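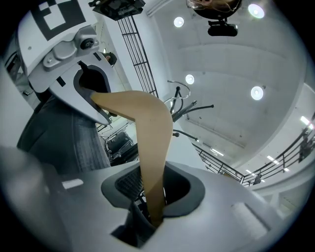
Flexible edging for round tabletops is sold as if it goes on by itself, and I don't believe it. The Flomon packet says it "follows any curve", the Valtberg one says much the same, and neither gives a smallest radius or a word about what happens after the first winter. I can believe a strip will bend. The tan one folds over at a rounded corner and drops almost straight down with its edges still clean and even, and that is a far tighter turn than a tabletop would ever ask of it. But bending in the hand and staying put on an edge are two separate things. My round top is bare on the edge, 19 mm thick and 177 cm round. Do I need glue, heat, pins, or all of it? And does the join ever stay shut? I've read the shop reviews and they were all written the day after fitting, so please don't send me those.

Dénes Barta

It's a small meeting room with office chairs on castors, so the edge would get knocked by armrests all day long.
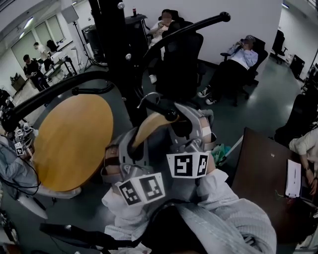 Round wooden top on the left, office chairs further back

I'm half inclined to leave it as plain wood, sand it once a year and keep my money.

Ilse Dierckx

You're right to be suspicious of "any curve". Any of these will go round a top that size, because it's a gentle bend. The trouble is that the strip wants to be straight again, and it goes on wanting that for months. The join is where it pulls, so the join is where it fails.

What I did on a kitchen table of about the same size:

Uncoiled the strip and left it flat for a day in a warm room. Straight off the roll it fights you in both directions.

Sanded the edge of the wood and wiped it. Mine had old wax on it and the first attempt came away overnight.

Contact adhesive on both faces, left until tacky, then pressed on a hand's width at a time. I started at the side facing the wall so the join would be out of the way of elbows.

Cut the end a few millimetres too long and eased it in so it pushed against the start. Don't cut it exact — it will shrink back a little and you'll have a gap to pick at.

Masking tape all the way round until Monday. I did it on the Friday evening and I wouldn't take it off sooner.

It has been on since September the year before last. One spot lifted and I glued it back down. I can't say how it would stand up to armrests, as we have ordinary chairs without any. I would expect the lower edge to suffer first. If you can drop the chair arms so they pass under the top, do that before you spend anything.

I wouldn't bother with heat. A hairdryer made mine soft enough to stretch, and a stretched strip is thinner and pulls harder when it cools. Pins look awful.

Saber

just use the self stick one, did mine in ten minutes, no problems

Dénes Barta

When did you fit it, Saber? Ten minutes I can believe, it's the year after I was asking about.

Ilse, thank you. The overlong cut makes sense to me and isn't on either packet. The shop only sells a 488 cm roll, so I'd have enough for two bad attempts and no third. I'll try a short length on an offcut first and lean a chair arm on it for a few weeks. If it lifts, the table stays bare.

Saber

last weekend. still on though

Related on Nusard Help
Gap at the join in table edging, how to close it
Does contact adhesive go off in the tin?
Office chair arms too high for the desk
Scratches from castors on a painted floor
Over 1,000 replies in Furniture and Repairs

Contact | House rules | © Nusard Help | Back to top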